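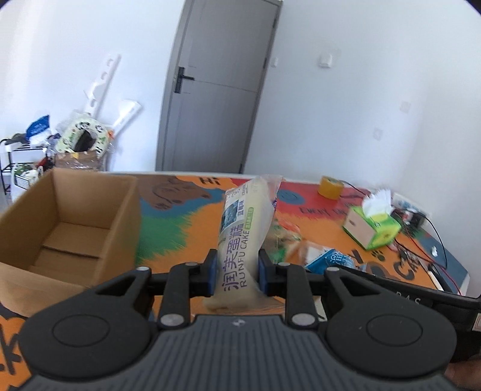
Blueberry cake in its wrapper, blue pads closed on it, painted table behind.

Segmentation loses the clear end of the wrapper
Forum: Perception and Planning

halasz_bench
Posted 15 Sep 2021
Hello all, and sorry in advance for the length of this one. I'm working on the perception side of our packing software (we call it Nokside, and it's mostly me and Csenge Szénási on it these days). The job is to look at what the fingers are holding and work out how long it is and which way it leans, so the planner can lower it into a cardboard box without clipping the flaps.

With the cake up there, the mask is lovely on the yellow part and the purple lettering, and then it simply stops where the wrapper goes clear and flares off to the right. The planner thinks the item is shorter than it is. Out of 187 labelled grasps of wrapped food, 15 have this fault, and the painted table can't be helping! Has anyone got round it without relabelling the lot?

timea_l
Oh, I feel for you, I spent most of May on the same thing with bread rolls. I'd relabel, I'm afraid. Draw the outline right round the film, crimps and all, and train again. We did 846 frames between two of us with a big pot of tea and it was less horrible than it sounds.

ezequiel_v
I'm going to disagree with Tímea here, warmly. Clear film over bright paint is a rotten thing to ask a network to learn, and your annotators won't agree with each other on where it ends either. I'd leave the mask alone and pad the collision shape along the long axis in the planner. 13 mm at each end did it for us.

timea_l
But then everything gets padded, Ezequiel, tins included, and your boxes come out half full.

ezequiel_v
Only if you pad everything. Ours goes on by class, so the tins are left in peace.

halasz_bench
Thank you both, this is so helpful. Padding by class would be quick to try. My worry is the lean: we fit the axis to the mask, and if the top is missing and bent to one side, which axis am I padding along?

erno_t
Fit it to the printed part only. The print is on the stiff bit, and the loose film can point wherever it fancies. I keep a second, looser mask just for collisions.

halasz_bench
Two masks! Csenge suggested that weeks ago and I grumbled about the run time, so I owe her an apology. I'll put Ernő's version in first and relabel the 15 bad ones as well, and post the numbers in this thread.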